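4.3 Bins, tubs and the trouble with "box"

We come now to the part of the survey that gave us the most pleasure and, I am afraid, the most work. The reader will remember from Section 3 that the slips were filled in by hand, one slip for each container that a speaker talked about, and that of the 1000 slips returned to us from Brekitz and the villages above it, 982 could be read well enough to be used. The rest had got damp, or had been written on both sides in a pencil so faint that neither Sunita Rathore nor I could agree on a single word. We left them out of all the counts that follow, with some regret, as one of them seemed to contain a very long story concerning a bread crock.

It will help to say plainly what we mean by an open container. We mean anything with a bottom and sides, meant to hold several things or a quantity of one thing, and used without a lid in the ordinary way. A biscuit tin with its lid off does not count, and a laundry basket does. A drawer was argued over for most of an afternoon and finally let in only when it had been taken out of its chest and was being used on its own, as drawers very often are in sheds. We did not ask speakers to accept this definition, or even tell them of it. They were asked to talk about where they kept things, at home and at work, and the slips were written up afterwards.

Of the English words that came up, four did nearly all of the work: "box", "bin", "tub" and "tray". "Crate", "trough", "pan" and "skip" followed a good way behind, and "hamper" was used by one family only, though they used it with great confidence and for almost everything they owned.

The first thing to say about "box" is that it is the word people start with and then abandon. Again and again a speaker would open with it ("it's in the box by the door") and then, when the talk turned to the thing itself, move to something narrower. Of the 42 speakers, all but three did this at least once. Older accounts of household words, going back to the Sorrentino word lists and the small book that grew out of them, treat this as a kind of correction, as though the speaker had chosen badly and then thought better of it. I used to teach it that way myself. Having sat through the recordings twice over, I no longer think it is right. "Box" seems to serve as a first, loose placing of the object, good enough for saying where it is, and the second word arrives when its shape or use begins to matter to what is being said.

The second thing is that material counts for less than we had expected. In our pilot work at the Celletti bakery, which was carried out the October before the main survey, the staff had seemed to sort their words by what the things were made of, so that the metal ones were "bins" and the plastic ones were "tubs" with hardly an exception. We built a good part of the main survey on this, and it did not hold. Once we had left the bakery and were sitting in people's kitchens, "tub" was happily used of enamel, zinc and wood, and "bin" was used of wicker. Looking back, the bakery had simply bought its deep metal containers and its round plastic ones from different suppliers, and the staff were following shape all along.

Shape, then, and above all the corners. Where the sides met at corners and stood fairly upright, speakers leaned towards "bin" or "crate"; where the sides ran round in a curve, "tub" was much the commoner choice. Depth came next. A shallow thing was a "tray" almost whatever else was true of it, and several speakers showed us with a flat hand, held above the table, the height at which a tray stopped being one. No two hands were at quite the same height, and I would not want anyone to draw a line from our figures and call it the edge of the tray.

Size matters too, though in a roundabout way. We had supposed that the larger the object the more likely "bin" would be, and this is true up to a point, but very large containers tended to lose their names altogether and to be called by what went in them: "the apples", "the coal", "the washing". Normunds Toom pointed out to us, when he read an early draft, that the same thing happens in the farm talk he has recorded over many years, and that it happens soonest among people who handle the container every day. We went back to the slips with this in mind and found that he was quite right, at least for the speakers with an outdoor trade. For the others the numbers are too small to say.

There is also the matter of rubbish, which hangs over the word "bin" in British English and cannot be got round. Many of our speakers were plainly uneasy about calling something a bin when it held food, or clothes, or anything they were fond of. One retired seamstress, having used "bin" four times for the place where she kept her wool, stopped and said that she hoped we understood it was a clean one. Others put a word in front to make things safe: "flour bin", "bread bin", "toy bin". In workshops and stores this unease more or less vanished, and "bin" stood on its own, without any suggestion of waste. The Ikari hardware shop, where we spent a very happy week, had "bin" written on its shelf labels, its order sheets and the inside of the back door, and when the staff wanted to speak of the other kind they said "the rubbish".

We therefore treat "bin" as having two centres, one domestic and one belonging to the workplace, which share a form (upright sides, open top, a fair depth) and differ in what they call to mind. Figure 4 gives the workplace kind, and a full table of the 100 commonest pairings of word and contents is set out in the appendix.

Figure 4. Large open bin in grey sheet metal, on a light wooden tabletop.

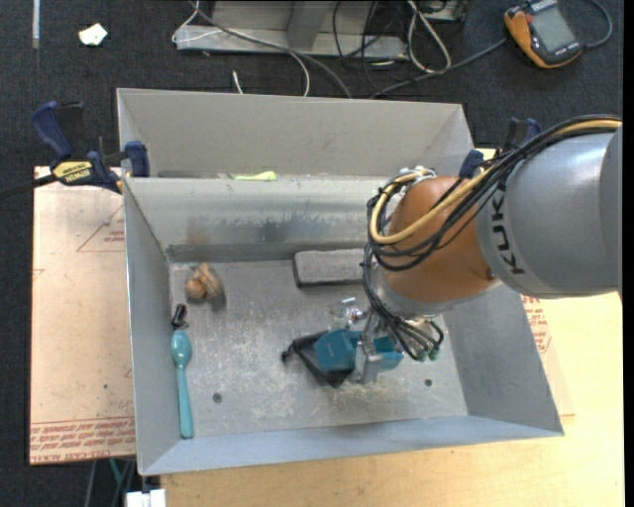
Whether the two centres are drifting apart is harder to judge from a single survey. The younger speakers used "tub" in the home for a good many things their parents called bins -- toys especially -- and if that carries on, the domestic sense may be left with bread and rubbish and very little in between. We return to this in Section 5, where the family recordings allow parents and children to be set side by side.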